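Home | News | Office Floor | Letters | Contact

Turside puts its robot budget on paper first

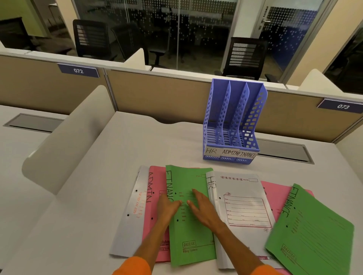
So we finally have a number, folks! Turside will spend 829 dollars a month on a desk-filing robot arm starting in November, and I've been hearing about almost nothing else all week (I sit two seats from the printer, I hear everything).

The lease comes from Brenance and runs 3 years. Dilek Değirmenci, who put the plan together, told me the first quote was from Skurnemis and it looked cheaper until you added the service visits at 309 dollars each. "We'd have had two of those before spring," she said.

What the arm is supposed to do is pretty humble: pick up a paper folder, read the handwritten department name and drop it in the right slot, HR, admin or finance. Those folders slide over each other, and some are glossy, so Dilek asked for a two-week trial before anyone signs. I think that's smart! Money for grippers and spare fingertips is on a separate line, and I'm told that line caused the longest argument of the whole meeting.

Training hours aren't in the budget yet. I'll post again when they are.

Comments

Ilgın Akyol: Does the lease cover moving it to another desk?

mengfan: 829 a month to file folders?? Just buy more racks.

Recent items
Meng scanner renewal put off
New parking passes
Printer paper order moves to November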